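Last updated March 1, 2021

I get the same emails over and over (which I love, please keep them coming!) so I finally sat down and put the answers in one place. If you've got a box of broken plastic parts and a vague plan to do something useful with them, you're my kind of person. Grab a coffee, this runs long.

# Mending Broken Plastic Housings: Your Questions

## Who are you and why do you have so many broken covers?

I'm the person behind the Portela repair table, which started as me fixing my own stuff and then fixing my neighbors' stuff and then sort of never stopped. I mend shells, lids, battery doors, trays, brackets, all the molded bits that snap when something gets dropped down the basement stairs. I don't do electronics. I can swap a plug if you stand over me, but please don't bring me your circuit board.

## How do I know if a piece is worth saving?

I look at three spots before I even reach for the glue: the screw holes, the rim, and the break itself. If the screw holes are still round and whole, I'm already happy, because that's where the part gets held and it's a real pain to rebuild one. A rim that's standing up straight is a good sign too. And a rough, ragged break is fine! People apologize to me about ragged edges all the time, but a jagged edge often goes back together better than a clean one, as long as you've kept the other half.

What I'll turn away is anything that has gone chalky or crumbles when you press a thumbnail into it. You can glue that all day and it'll break again a half inch over.

## I lost the missing chunk. Am I out of luck?

Nope! You have a few ways to go. If it's a small gap in a place that doesn't carry any weight, I fill it with two-part epoxy putty, let it cure overnight and sand it back. For a bigger gap I cut a patch from a scrap of the same kind of plastic and glue it in from behind so it overlaps on all sides. It won't be pretty. It'll hold.

Do check inside the thing the part came off of, though. I can't tell you how many "lost" chunks have been rattling around in the bottom of the machine the entire time.

## What kind of plastic do I have?

Turn it over and look for the little recycling triangle or a set of letters inside two arrows, usually on the inner face where it doesn't show. ABS is the friendly one and it's what a lot of hard housings are made of. PP and PE are the waxy ones, and ordinary glue just peels right off them like a sticker. If there's no mark at all, I try a dab of glue somewhere hidden, leave it a day and then pick at it with my fingernail. Very scientific.

## Which glue do you use?

For ABS I like a solvent cement, the sort that softens both faces so they melt into each other. I've been through three brands and I'm currently on Cedau, mostly because the brush in the cap doesn't shed hairs. Superglue is okay for tacking things in place but it goes brittle, and I wouldn't trust it on a corner. For the waxy plastics you need a kit with a primer, and even then I'd rather put in a mechanical fix - a little plate and two screws, or a few staples melted into the back.

Open a window, please. And gloves. I skipped the gloves for years and my fingertips looked like an old boot.

## Do you need a proper workbench?

I really don't think so. Any steady table where you can see what you're doing will get you there. Mine is plain light wood and it has scuffs all over, and I've stopped fussing about it, because a table you're scared to scratch is a table you won't work on. What matters more to me is that it's light in color. Dark little screws show up right away on pale wood, and so do most broken-off slivers.

I do keep a strip of cardboard handy. Glue goes on the cardboard, wet parts get propped on the cardboard, and when it's too crusty to use I cut another one from whatever box came in the mail.

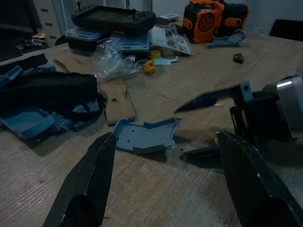

The other thing I'd say about tables is to leave yourself some bare space in the middle. I'm terrible at this. I spread out every piece I own and then have nowhere to put my elbows. These days I try to bring one part forward to work on and shove the rest off to the side, and when I stick to it I lose a lot less stuff down the back of the radiator.

## How do you carry all the parts around?

In a soft bag with straps. I tried a hard tool case first and hated it, since big shell pieces are all curves and never sit flat, so you end up either leaving them at home or forcing the lid (guess which one I did, and guess what cracked). A fabric bag just gives. I wrap the really thin edges in an old T-shirt and put the heavy pieces at the bottom.

One tip I picked up from my friend Jad Abu Hammour: empty the bag completely every single time you get home, and turn it inside out over a sheet. He found a screw he'd been hunting since January that way.

## How long should I leave glue before I touch it?

Longer than you want to! The label on most of these will tell you minutes, and that's true if you mean "it won't fall apart in your hand." For a part that's going back under a screw I give it a full day. If the room's chilly I give it two. I know, I know. Go do something else. I put the part on a high shelf so I can't poke it.

## My screw hole cracked. Can you fix that?

Usually, yes. If it's only a hairline crack, run a tiny bit of solvent cement into it, squeeze it closed with a clothespin and wait. If the post has split properly in half, I slide a short piece of metal tube or a snug washer over it after gluing so it can't spread again. When there's nothing left but a stump, I build it back up with putty around a greased screw, then back the screw out before the putty gets rock hard. Don't forget the grease. I forgot the grease once on a Flastgate lid and that screw lives there now.

And when you put it all back together, go easy! Most of these cracks come from somebody leaning on the screwdriver. Snug is plenty.

## Should I sand before or after gluing?

Both, a little. Before gluing, I only scuff the area behind the break where a patch will go. I don't touch the broken faces themselves, because you want every one of those little peaks and valleys to find its partner. After it's cured I start at 220 grit if there's a ridge, then 400, then 800 with a few drops of water. On the inside of a housing I don't sand at all. Who's looking in there?

## Can you match the color?

Kinda. Those in-between colors, the gray-blues especially, drive me up the wall. They look gray in the shop and blue when you get them home. I mix model paint on a jar lid, dry it with a hair dryer and hold it next to the part by the window, and I usually get there by the fourth or fifth go. If the part has faded in the sun, match it to the outside and forget what the inside looks like.

## What about 3D printing a new one?

Sure, if you have a printer and you like measuring things! I don't, on both counts. I've had a few parts printed by other people and they were great for simple brackets and pretty frustrating for anything with clips. If you do go that way, keep your broken original until the new one has been screwed in and used for a while.

## Can I send you my broken thing?

I can't take parts by mail right now, sorry. I've got 17 jobs waiting and there's only one of me. You can email me a picture, though, and I'll tell you what I'd try. Take one of the inside as well as the outside, and put a coin next to it so I can tell how big it is.

## What do you do with the pieces you can't save?

They go in the scrap tub, sorted by plastic. Scrap is where patches come from, so I hang on to nearly everything flat. An old Cultine cover that was too far gone has now ended up as bits of four other repairs, and there's still a decent corner of it left if anyone needs some ABS.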